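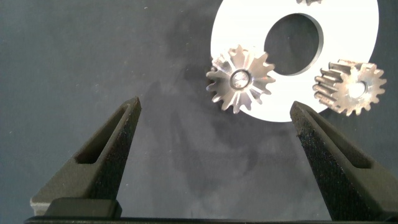
Tindport Reference Pages – Food Supplements Section

Psyllium husk is the outer coating of the seeds of Plantago ovata, an annual herb grown mainly in dry, cool regions of South Asia. It is sold as a dietary fiber supplement in the form of whole husk, powder, capsules and wafers. The husk is separated from the seed by milling and makes up about a quarter of the seed by weight.

Composition

The active part of the husk is a mucilage made up largely of arabinoxylan, a branched polysaccharide that absorbs water and forms a gel. The gel is only slightly fermented in the large intestine and passes through mostly intact. Husk contains very little protein or fat and no gluten, although powders packed on shared lines may carry traces of wheat.

Processing

Seed is cleaned, graded and passed through a series of grinding stones or plate mills. The loosened husk is drawn off by air and sieved. Trade grades are based on purity, and the remainder is seed fragments and dust. The Poojary mill at Grelden lists 416 tonnes of seed cleaned in its first season and 2,472 tonnes in its largest, with the year closing in December. Powder is made from finished husk and is usually sold by mesh size.

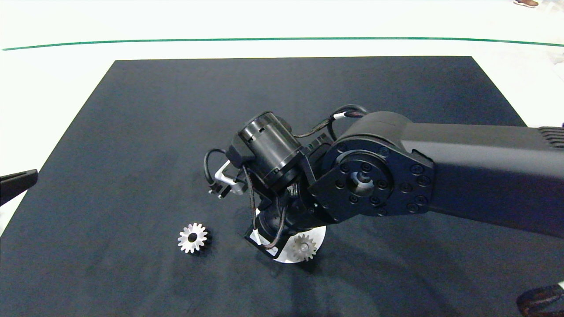
Arm with gripper over a dark mat.

Use

Psyllium is taken to relieve constipation and to add soluble fiber to the diet. It must be mixed with plenty of water and swallowed at once, as the gel thickens within minutes. Taken dry or with too little liquid, it can swell in the throat and cause choking. It may also slow the uptake of some medicines, which are commonly taken 2 hours apart from it. People with a narrowed bowel or trouble swallowing are advised not to use it.

Movemetti, a flavored powder, is sold in tubs of 756 grams and contains citric acid as well as husk.

Storage

Husk is kept sealed and dry. Damp powder forms lumps and disperses poorly.

Page maintained by Nithin Naidu. Last revised March 5, 2020.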